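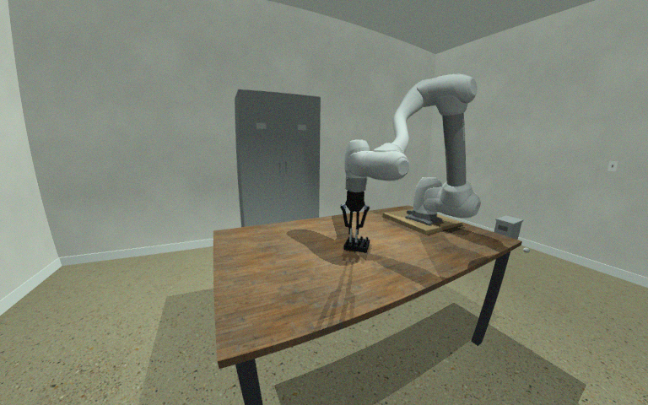 Print this page | E-mail this page

The arm that stopped too late: a talk with Ermira Zupan

By Chin-lung Pan
October 2020

When I called Ermira Zupan for this interview, she asked me first which version of the story I had heard. There are two of them in Wurinville. In the first one, a robot arm became crazy and hit a table. In the second one, a robot arm did exactly what the software told it, and the software was wrong. "The second is true," she said. "The first is what people prefer to tell at lunch."

Zupan is responsible for testing at Addo, a small company which writes control software for robot arms. Before any program goes to a real arm, it must pass in a simulator which the company calls Mirkent. The task in our story is a simple one. The arm has to move over a table, find a small black block with a pattern of pegs, go down, and take it with a two-finger gripper. The program passed in the simulator for many weeks. Then it was moved to the real arm in the test hall, and on the second morning the gripper went into the tabletop with force.

I asked her to describe the moment.

"I was standing by the door with a colleague from Amico, our customer," she said. "We were talking, so I must confess I was not looking at the arm. I heard a sound like when you drop a heavy book. When I turned, the fingers were pressed on the wood and the wrist was still pushing. The protective stop came, but it came late. I pressed the red button also, I think after the arm had already stopped. My hand was shaking a little."

Nobody was hurt. One finger of the gripper was bent, and the table has a mark in it, which she has not allowed anybody to repair.

What had happened

The investigation took 15 working days. The team started with the hardware, as most teams do. They measured the joints, changed a cable, and checked the mounting of the base. All of it was in order. "We lost 6 days on this," Zupan said. "I don't regret it very much. If the cable was bad and we did not look, it would be worse."

After this they went back to Mirkent and played the task again, this time through the camera on the wrist. It was the first time that Zupan looked at these views herself, one after another, instead of reading only the result table.
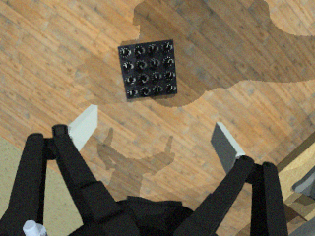 Wrist view in the simulator, with the block ahead of the open gripper and shadows on the planks.

"Look at the shadows," she told me. "There is a big one on the wood close to the block, and it passes behind it. There is a smaller one between the fingers which has the shape of a gripper. For a person it is clear what is block and what is shadow. For our program it was also clear, but for a wrong reason."

The program estimated the height of the gripper partly from the shadow of the fingers. No engineer had written such a rule. The vision part was trained on simulated views, and in the simulator the light was never changed from its first setting. In the test hall there are lamps in several places, and in the morning the sun enters from high windows. The shadow of the gripper was weak and in another position, so the program believed that the gripper was higher than it was. It gave the command to go down more.

"It believed it had still 30 millimeters of air," Zupan said. "It had almost nothing."

I said that a wrong estimate should not be enough to damage a gripper, because there is also the force limit. She agreed immediately.

"Yes, and this is the part I am ashamed of. The vision mistake I can forgive. But the force limit was set for the simulator, where contact is softer, and we copied the same file to the real arm. The limit was 300 newtons. You should not have such a number for picking a small block. The file had a comment line which said 'temporary.' I have the name of the person who wrote it, and it is my name."

She laughed when she said this, but only shortly.

How they test now

The most visible change is that the light is now different in every run. The task is also watched from the side, by a person, before it is allowed to leave the simulator. For this they use a wide view of the room with the full arm, the table and the block together. Zupan wants the tester to look where the fingers are when the arm waits above the wood, and to write down a height by eye before opening the log. If the two numbers are far from each other, the run is stopped and discussed.

"Some of the younger people found it old-fashioned," she said. "They asked me why to guess when the computer has the exact value. I told them, the computer also had a value on that morning."

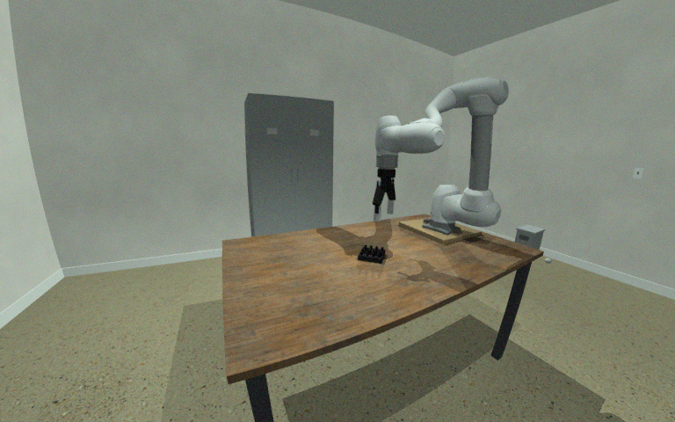
What is still open

Not everything is solved. The late protective stop has been explained only in part. The stop signal went through the same computer as the vision program, and this computer was busy. Addo has now a separate wire from the force sensor to the controller, and in the tests after this change the arm stopped in time. But Zupan could not reproduce the delay of the first accident in its full length, and she does not want to close the report before she can.

The work with Amico was paused during the investigation and has started again. The fence around the real arm was moved farther out, and during the first hours of every new program the speed is kept low. Visitors stand behind the fence. "Also me," she said. "Especially if I am talking."

I asked if she still trusts the simulator after this experience.

"I trust it for what we put inside," she said. "We put one light inside, so I could trust it for one light. We should have asked this question in the beginning, and I had two meetings where I could ask it. In the first one I was tired, and in the second one we discussed the budget."

At the end of our conversation she had to leave for a test run, with the new force limit of 15 newtons. She promised to send me the report when it is closed.

Contact the editors | Copyright 2020, all rights reserved | Back to top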